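May 19, 2024

Notes on the house rules for hand-held recording, version 4. I write them down while they are fresh, because the text on the shared drive is still the December version and Arilden asked us which one we follow. Starting from today we follow this one.

**Start of an episode**

- Both grippers open and above the table before the recording starts. Holding still for one breath is enough.
- The object stands free. It may be close to the basket, but it must not touch it. If it touches, we move it and start again.
- Cup episodes: cup upright, mouth up. The lying cup is a separate task with its own folder, please do not mix them.
- The second gripper waits on the far side. In the old text it was "outside the work area", and each person understood this differently. I now write "above the table, behind the object".

**During**

- No talking to correct the other operator. If something goes wrong, finish the movement, then mark the episode as bad.
- Do not push the cup against the basket wall to get a better grip. I did this myself many times in the Flillel set, and it teaches a habit we do not want. The wire gives a little under the load and the real arm will not like it.
- Release only when the cup stands on its own. Open slowly – a fast opening makes the cup turn.

**Between episodes**

- Wipe the inner faces of the fingers. Fluff from the cloth stays on them, so the lint-free wipes are better for this than the blue cloth. I have ordered more.
- Check the finger screws every time the battery is changed. Tightening by hand is not a check, use the key.
- Change the cup position a little each time. Do not use tape marks on the table. The policy learned the tape last time, and we lost a week to understand it.

**Counting and rejecting**

The Barua batch had 238 episodes. After I applied the new start rule, 167 stayed. It hurts, but most of the rejected ones have the same fault: recording was started when a gripper was already moving. I don't want to save them by cutting the beginning, for then the first pose is never a real rest pose. The old rule would have kept nearly all of them and we would have found the problem much later, on the arm.

For the question of two operators or one with both hands: I still have no firm opinion. With one person the timing between the hands is more natural. With two, the waiting gripper is calmer. For now the sheet must say which it was, in the column "hands". Please fill it before you leave the table and not in the evening from memory.

**Open points**

- Safety text for the real arm is not part of this document. It stays with the cell at Ellberg, and the speed limit there is decided by their people only.
- What is "close"? I would like a number for the distance between cup and basket, but measuring it each time is too slow. Maybe a spacer card.
- Episode 111 is in the sheet two times, with different remarks. I will look in the raw files.
- Do we reject when a finger touches the table softly? Today I kept these, with the remark "touch". 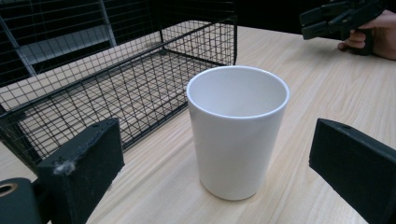

Arilden answered that the start rule is fine for them, but they would keep the soft touches in a folder apart until the arm has been tried with and without, and they ask that the version number is written in each sheet and not only in the name of the folder.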